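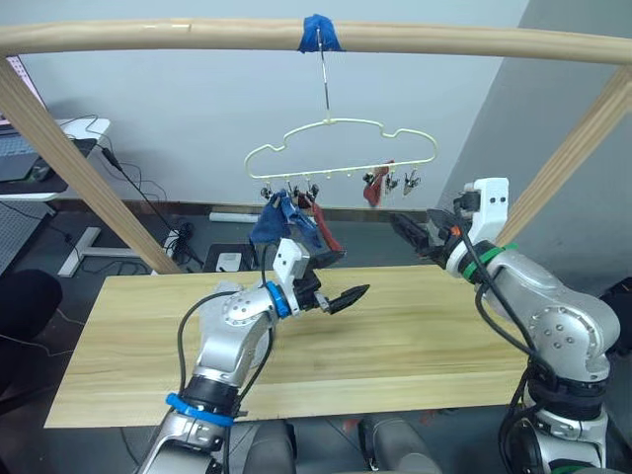

Figure 4. The cloud-shaped clip hanger on its wooden rod. Blue cloth and a red strip of fabric are on the left-hand clips, with a small red cloth on the right.

4.2 Hanging small items

Socks were the part of the laundry work we most looked forward to, and they repaid the attention handsomely. A shirt more or less tells you where its shoulders go. A sock can be clipped by the cuff, the toe or a pinch of the heel, and each choice changes how it falls and how much of its neighbour it covers. In the Tondevine household diaries, 40 entries mention small items, and a delightful number of them are about clips (too stiff, too close together, always one short on the side you want).

We chose a hanger with its clips along the bottom bar, fixed to the rod with blue tape at the hook. The tape is a small thing, but we grew very fond of it! Without it the hook crept along the wood whenever a clip was tugged, and the whole hanger turned to face the wall. Furtună and Avram met the same creeping in their earlier work on balcony lines and cured it with a notch in the rod.

Balance matters more than we had expected. Load one side first and the bar tips, so the remaining clips swing away from the hand just as they are needed.

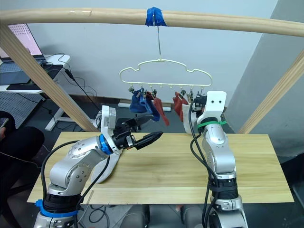
Two ways of filling the bar came up again and again in the diaries. Some people work from one end to the other, keeping pairs together, which makes taking down a pleasure. Others go left, right, left, right, and sort the pairs afterwards. The second keeps the bar closer to level, and it is the one we would suggest for a light hanger on a single hook. Pairs do get separated, and several diarists plainly dislike that.

Cloth thickness also plays a part. Thin cloth slips through a weak clip unless it is folded once at the top, while a ribbed cuff holds well with no fold at all. We return to clip strength in Section 5, where the Khương clips are compared with the softer Drestelance ones.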